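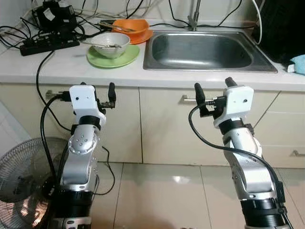
December, hard water notes, continued

Started 9:10. The tap water from Torstead gave 345 mg/l as calcium carbonate with the Lelel drops, which is more than in the autumn. I repeated the titration with a fresh sample of 50 ml and the colour changed at the same drop. So I accept the number.

The question is still the white film on glazed dishes after drying in air. We agreed last time to test the rinse only and to leave the washing powder as it is (Veltia, same package). I prepared the citric acid rinse with 220 ml of tap water in the tall beaker. The crystals dissolved slowly and I had to stir for longer than I expected. 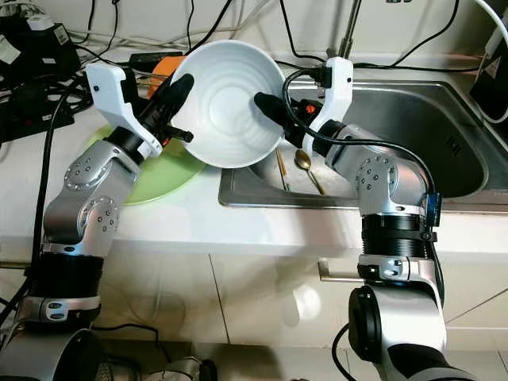
White bowl, ridges on the inner surface. A green plate is on the countertop.

On ridged glaze the film collects in the low places, and it is difficult to judge by eye. With a lamp from the side it is much easier. For flat pieces I would still use the black cloth method: wipe once, look at the cloth, write down the grade before looking at the next piece. Please do not grade two pieces together, I did this in the first week and the results were not useful.
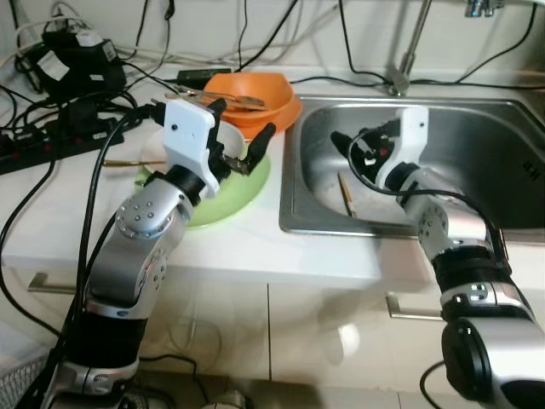 The drying time is a second problem. The room was 26 degrees at noon and the control tiles were dry much earlier than yesterday, so the two days cannot be compared directly. I will put the thermometer beside the rack and note it with every batch. The Delorme handbook recommends a closed cabinet, but ours has a door which does not shut.

First grades: citric rinse 1, 1, 2. Tap water only 3, 4, 3. The "2" had an old scratch, I keep it in the table with a remark.
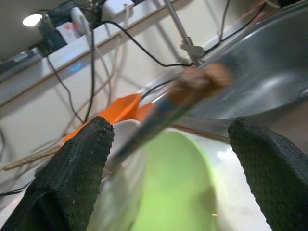
Brush with brown bristles, at the steel basin.

Bristles keep some of the old rinse, therefore one brush for acid and another for plain water, with tape on the handle.

To do: order more Lelel drops, ask for the filter cartridge again, repeat the control with boiled water. Stopped at 16:40.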